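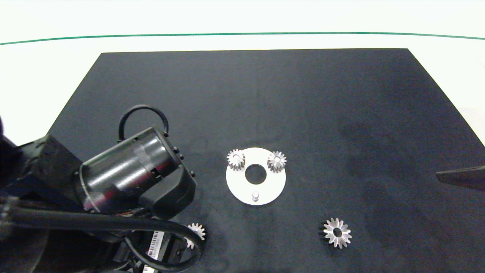
Lay it out before you close it up

I have an opinion about planetary gears, and my family would like me to put it somewhere other than the dinner table, so you're getting it.

Every kit and every manual I've come across wants you to build the thing inside its housing. Ring gear first, then the carrier goes down in the dark, then you poke the little planets in one at a time with your fingertips and hope. The Starari booklet does it that way. So does the one from Gemudel, and that one runs to 136 pages! I think it's backwards. Put the carrier flat on a mat, out in the open, and set your gears on it where you can see every tooth. Look at it for a while. Turn one with your finger. Then go find the housing.

A planetary set is such a pretty idea when it's open like that. You have a flat plate with a hole in the middle, and small spur gears spaced around it in a triangle, and you can pretty much see where the sun gear wants to go. Inside a housing it's just a lump that makes a noise.

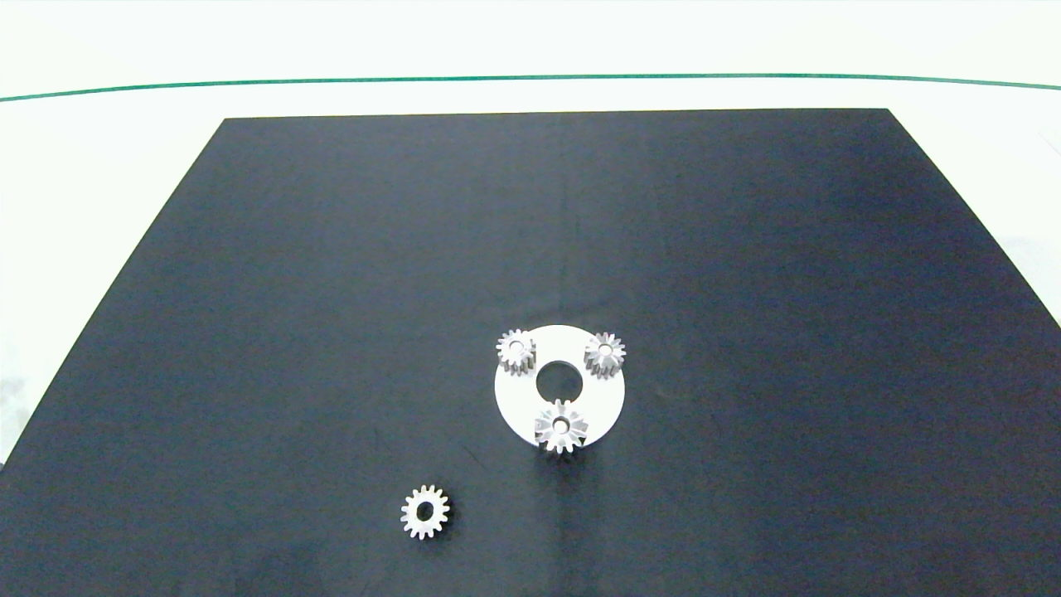 Three gears on the white carrier plate and a fourth off to the side.

I'd go further and say the mat matters more than most of the tools people spend money on. I did my first gearbox on a kitchen towel (don't), and I spent the evening picking lint out of the teeth. After that I tried bare white tabletop, and a white plate on a white table is a great way to lose track of an edge. Dark and flat is what you want. Silver gears jump right out at you, and you can see straight through the bore to the mat and know there's no crumb of anything sitting in it. Mine came from Schwerdtfeger and I've had it 4 years – I'd buy it again tomorrow.

The other thing I'll argue for is a loose gear on the mat while you work. I like having one of the same size lying next to the plate that I can pick up, roll between my fingers, and hold up against the others. If something feels rough you have a thing to compare it with. It's the cheapest measuring instrument there is. 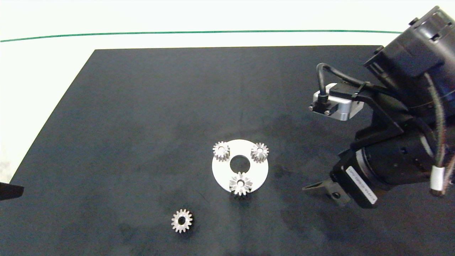
Theda Heitmann wrote to me after I said some of this in October, and she thinks I'm being precious. Her view is that if you need to stare at a carrier before you assemble it, you haven't assembled enough of them, and that open parts on a bench just collect dust. She's built nearly 330 of these, so okay, she's earned it. The dust point is fair, too. I brush everything off before it goes in, and I still miss bits.

But she's talking about number 330 and I'm talking about number 2. When you're new, the housing hides the only part worth learning. I watched a whole table of beginners at the Lonitz evening class press their planets in blind, and hardly any of them could say which part was supposed to turn which. Give them a plate on a mat and they'd be pushing gears around in a minute, grinning.
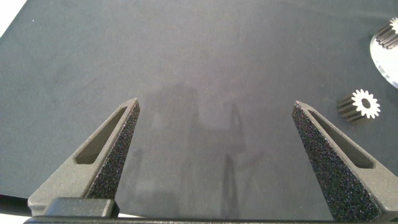

Dark mat, a few specks and faint smudges.

I don't baby the mat, by the way. Scuffs are fine. Wipe it when you think of it, keep the grease off it if you can, and please stop buying the ones with the printed grid. I've never once needed the grid.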